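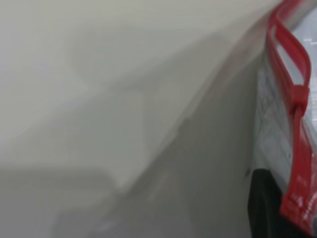 Cledora Packing Records

README

This collection documents the packing of small hand tools into clear plastic zipper bags at a white tabletop. It is maintained by the Walow office for staff who prepare tool kits for loan.

Contents

The collection holds 208 records. Each record covers one bag and lists the tool, the bag closure colour and the storage bin. Pliers and cutters share a single category, as the two were not catalogued separately before December.
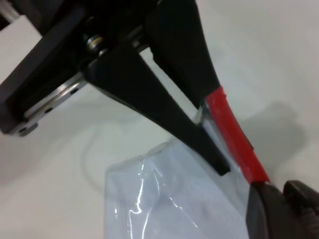
Last modified: Friday, July 11, 2025

Handling notes

Tools with coated handles are to be bagged handle first. The slider must be drawn fully across the closure before the bag is labelled. Bags with a torn track should be put in the recycling.

Known gaps

Bin numbers are missing from 2 records. Corrections may be sent to the Walow office, quoting the record number.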